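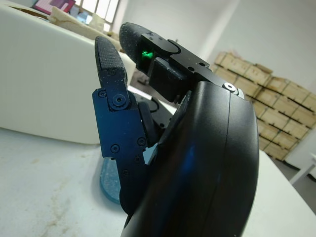

The table by the window at Tarkenwood, in daylight.

The tenant who looks after breakfast at Tarkenwood does not want to be named in the house newsletter. "I'd like to be able to use the stairs," she says. She has been in charge of toast since March, a job she got by complaining about it.

The building has 19 residents and one shared table. Before she took over, it also had four toasters, none of which agreed on what the number three meant. She gave them away and kept the cream-colored one. It takes two slices. People have views on this.

"They want a four-slot. I tell them to go look at what a four-slot costs and then come back and want it some more." She shrugs. "Two slices is breakfast. Four slices is a meeting."

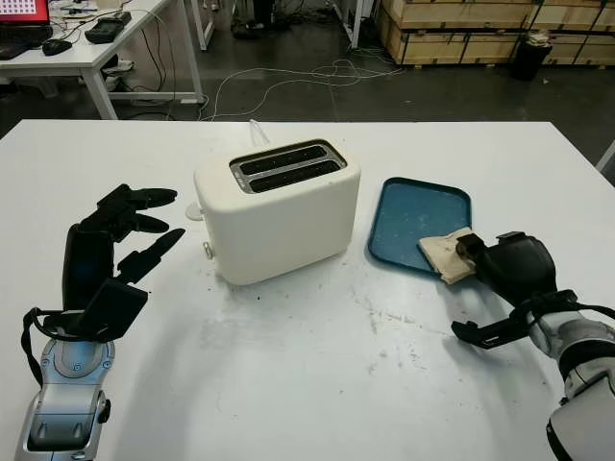
The two-slot toaster, the blue tray and a slice of toast.

She is proud of the tray. It is shallow, blue and plastic, and its whole purpose, as she sees it, is to give toast somewhere to go that isn't the table. The toast does not always cooperate. "You get crumbs anyway. I wiped this table for 14 days straight as an experiment. It looked the same as when I started, and I was in a worse mood."

Has she tried anything stronger? "Drinex. It took the shine off my ring."

Her rules fit on an index card. No bagels thicker than the slot. No butter until the bread is out, a rule she says was written for one specific person. And no forks, ever. "You can see the wires in there. Look in from the top. Why would you put a fork in that?" 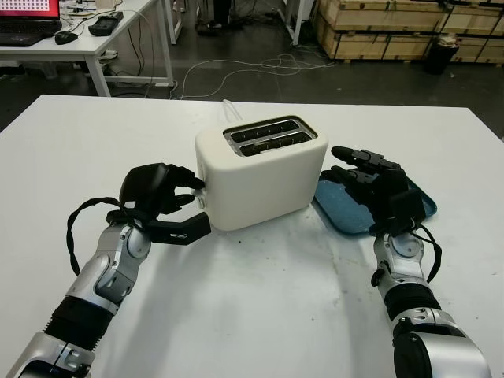

Cream body, two long slots, cords out the back.

I ask how she likes her own toast.

"Pale," she says. "Barely tan. My mother would have sent it back."

She expects to hand the job over next spring, provided somebody complains loudly enough. She already has a candidate on the second floor.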